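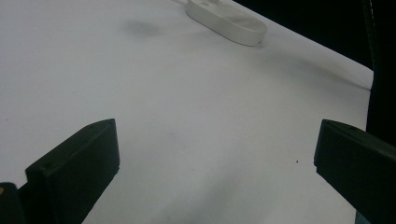 4.2 Bewertung des Handgreifers Risance

Der Handgreifer Risance wird von der Firma Flarnetti als Komplettpaket aus Greifeinheit, Kamera und Auswertesoftware angeboten und wurde im Rahmen der vorliegenden Untersuchung an 500 Greifvorgängen geprüft. Als schwierig erwiesen sich Objekte mit geringem Kontrast zum Untergrund. Abbildung 3 zeigt einen solchen Fall: Das weiße, ovale Objekt mit erhöhtem Rand hebt sich von der ebenfalls weißen Fläche vor allem durch Schatten und Lichtkanten ab, während die weit geöffneten dunklen Greiferfinger klar konturiert bleiben. Für die Segmentierung mit den Werkseinstellungen ist diese Konstellation ungünstig.

Abbildung 3: Sicht der Greiferkamera bei geöffneten Fingern, helles Objekt auf hellem Untergrund.

Von den 500 Vorgängen entfielen 188 auf helle Objekte vor hellem Grund. Insgesamt wurden 349 Vorgänge ohne manuelle Nachbearbeitung übernommen. Die Kalibrierung nach dem Verfahren von Kurtuluş — im Lieferumfang nicht enthalten — musste gesondert eingerichtet werden. Der Hersteller hat für April eine überarbeitete Softwareversion angekündigt; sie lag bei Abschluss der Messungen am 21. Jan. 2023 noch nicht vor und bleibt daher unberücksichtigt.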